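Sep 25, 2022

Best day on the zipper work so far, and I want to get it down before I forget the order of things. The new planner node in Doltora came up clean this morning, first try, and by lunch I had it proposing targets on the beige bags without me feeding it hand-picked points! Bags are such a good problem. Every fold changes the surface, the pulls are small and dark and tucked into seams, and the straps love to look like something you should grab.
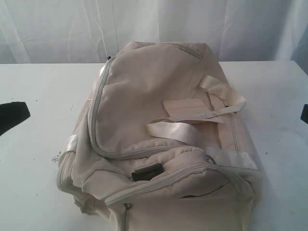 *Marisol Teague*

The backpack is the one that gave me trouble all last week. The strap loop on the right kept scoring higher than any zipper pull, and I finally know why: I was normalizing confidence per crop instead of across the whole view. A shiny piece of webbing in a dull crop wins every time. Two lines changed in the scoring function and the ranking flipped. I ran the saved set again, 115 views, and the top pick landed on a pull in 77 of them. Last week I would have been happy with half that. (Note to self: commit the old weights too, I will want the comparison.)

The misses are worth staring at. Most come from pulls right next to a crease shadow, where the mask leaks into the fabric and the center drifts. I'm going to try eroding the mask a little before taking the center. Cheap, and I can test it on logs without touching the arm.

After that I went down the timestamp rabbit hole. The wrist view and the joint states were drifting apart in the recorder, a small lag that grew over a long run, and I'd been blaming calibration for it. Poor calibration! I had redone it twice. The recorder was stamping images when they reached the writer, so anything that backed up the queue made them look late. Now the stamp gets set in the driver callback and the overlay sits where it should, even with the gripper finger filling the bottom of the view. 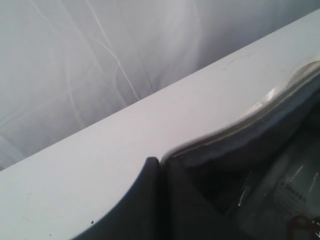

What happens when the wrist camera loses the target on the last bit of the approach?

The planner holds the last good estimate in the base frame for 12 control cycles, and if nothing better arrives it backs off along the same line and looks again.

I like that rule a lot more than the old one, which froze in place and waited for me to press a key. The back-off distance is still a number I typed in, so that needs to come from the config file before anyone else runs this. Fekivent wants to try our branch in October and I'd be embarrassed to ship it with my constants scattered all over.

Then the fun part, the approach direction. I've been letting the solver pick any wrist angle that reaches the point, and it picks some strange ones. So I added a cost for pointing away from the line of the zipper, and another for bringing the forearm low over the bag,

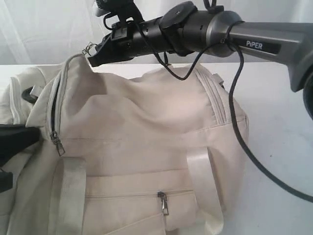 and the plans in the viewer immediately looked like something a person would do. Down and in from the side, wrist leading, elbow up out of the way. I sat there clicking "replan" just to watch them! The cable is still missing from the collision model. I could add a fat capsule along the wrist and call it done, but it sags differently in every pose, so maybe a chain of small spheres. Ask the Drurnness forum how they handled theirs.

Tomorrow: mask erosion, config cleanup, then the cable. Also rename the repo folder, "zip_final_2" is getting silly.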